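Flarnden Film Notes
Print | E-mail

30/04/2024

1/ Notes on the new restoration of Borov, the 1950s police thriller, for anyone deciding between discs. The short version: better picture, worse sound, one reel still a problem.

2/ The source is a fine-grain positive held by the Vonness archive. The camera negative is lost. Expect softer grain than a negative scan gives, and slightly thick blacks in the night exteriors.

3/ Running time is 100 minutes. The old television print dropped the customs office scene and most of the second interrogation. Both are back, in the order given in the shooting script. 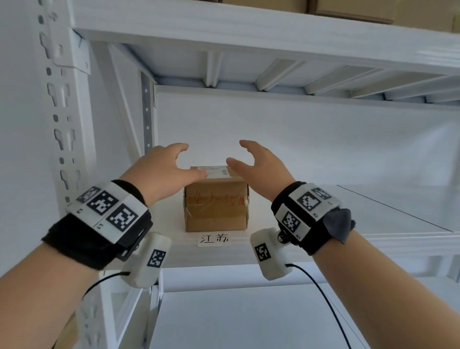
4/ Reel four is from a different element. Contrast jumps at the first cut inside the hotel and stays high until the stairwell. The grade tries to hide it and partly manages.

5/ Shot 204 is the long take in the tram depot. The Valente disc froze two frames in the middle of it to cover a splice. The new version leaves the splice in. I prefer that.

6/ Sound is mono, from the optical track. Noise reduction is set too strong. Rain on the car roof in the opening has gone dull, and the ends of words are clipped in the quieter dialogue. The Valente disc hisses but keeps both.

7/ Subtitles are new. Street slang is put into plain English and the inspector's rank is now right throughout. Song lyrics are still not translated.

8/ Framing is 1.37:1. Valente cropped the top, which took the lamp out of the final shot.

9/ Keep the old disc for the audio. A comparison of the two tracks goes up in October.

We use cookies to remember your settings. Accept | Manage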